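Print this page | E-mail this article

4.2 Looking after the finger pads

The pads are the cheapest part of the Skilo gripper, and they taught us more than any other part of it! Each finger carries a black foam pad with a felt-like face, backed by teal-blue gripper parts. We logged 134 pad checks over the study, and the edges nearly always went first. Fraying starts as a little fuzz along the rim and is easy to miss under the room lights — a fingertip finds it sooner.

Our check is simple. Open the fingers wide over the white board, look at both inner faces, then bring them slowly toward a thin upright and watch whether they meet it together. We like a wire stand for this (Figure 3), as a narrow rod shows up a crooked pad very quickly. Grit on the board matters too, and we now brush it off before any closing test. A pad that picks up crumbs can slide on smooth paint, and we lost most of a February session learning that.
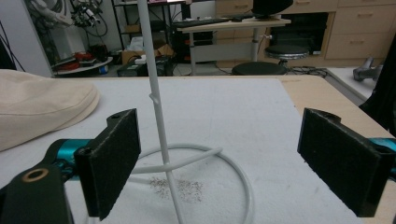
Figure 3. Pad check with the fingers open on either side of a white wire stand. The pad edges are slightly frayed; small dark specks lie around the foot of the rod.

4.3 Changing a pad

Pads were changed after 2,000 closings, or earlier if the felt had lifted at a corner. Loosen the finger at its bracket, peel the old pad from the top down, and clean off all the glue. The new pad goes on dry first, to check the fit, and then for good under a 20 minute clamp. We changed 43 pads this way and got faster each time. The Dokell glue held very well, and the Predgate cell was usually back at work before lunch.

Comments (3)

gripfan: Great to see upkeep written up properly. Do you change both pads at once?

Author reply: Yes, always as a pair — a new pad facing an old one closes off center.

benchside: We had the same trouble with grit. A soft paintbrush works wonders.

Related items
Krishnan wrist mount: setup notes
Choosing foam for soft fingers
Cable care in small robot cells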